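Why Does Blue Dye Stick? (And Why Does It Rub Off on Your Knees?)

Kids' Science Page, by Ximena Ibarra
October 2026

Quick one this month. Lots of you wrote in about jeans. Mostly: why did my new jeans turn my hands blue. Good question! Let's go.

First, what is dye?

Dye is color that grabs onto something. Paint sits on top, like jelly on toast. Dye goes into the threads. Well, most dye does. Jeans dye is a bit of an oddball, wait for it.

Cloth is made of threads. Threads are made of fibers, tiny skinny hairs all twisted together. Pull a cotton ball apart and hold it up to a window. Those wispy bits? Fibers. Dye has to get in between them and hang on.

Where did blue come from?

Plants, for a very long time. Red and brown and yellow were pretty easy. Roots, bark, onion skins. Blue was hard. Lots of flowers look blue but their color won't stay in cloth. Wash it, gone.

But a few plants have a blue secret hiding in there leaves. One is called indigo. Another is woad (say it like "road" with a w). The leaves are green! You would walk right past them.

People soaked the leaves in big tubs of water. For days. It stank. Really stank, like old cabbage and a wet dog. But the soaking let the color out of the leaves, and after some stirring you got a dark blue mud. Dry the mud, and you have a lump of blue you can carry to market.

The magic part (it's chemistry)

Indigo won't mix with plain water. It just sinks. So dyers change it first, in a special tub called a vat. Inside the vat the blue goes away and the water turns yellow-green.

Dip a white cloth in. Pull it out. It's green. Wait a minute... then it turns blue, all by itself, right in the air! Oxygen does that. Same stuff you are breathing now.

Want it darker? Dip again. And again. One dip is pale like the sky. Lots of dips is nearly black.

Last February our class visited the Tenholm dye house, and Mr. Michalík let us dip 3 cotton squares each. He told us to wear gloves. Two kids did not. Blue fingers for a week.

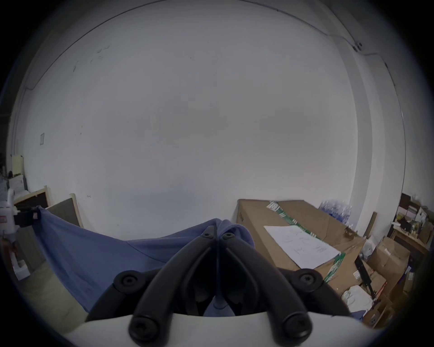

Not every blue is the same blue, either. Some lean toward green, like a pond. Some lean toward purple, like a plum. Dyers can get there by dyeing a cloth blue and then giving it a bath in a little red.

Today most blue dye is made in factories, no leaves needed. Cheaper and faster. And the color comes out the same evry time.

So why the blue hands?

Remember the oddball? Indigo doesn't soak all the way in. A lot of it stays near the outside of the thread, and the middle stays white. Rub it and tiny bits come off. On your hands, your socks, the couch. Knees and pockets get rubbed most so they go pale first.

Try it: rub a white tissue on some dark new jeans. Then wet the tissue and rub again. Which one got bluer?

Words to know
Fiber: a very thin hair that threads are made from.
Vat: a big tub for dyeing.
Oxygen: a gas in the air.

Next month: why is snow white when ice is clear?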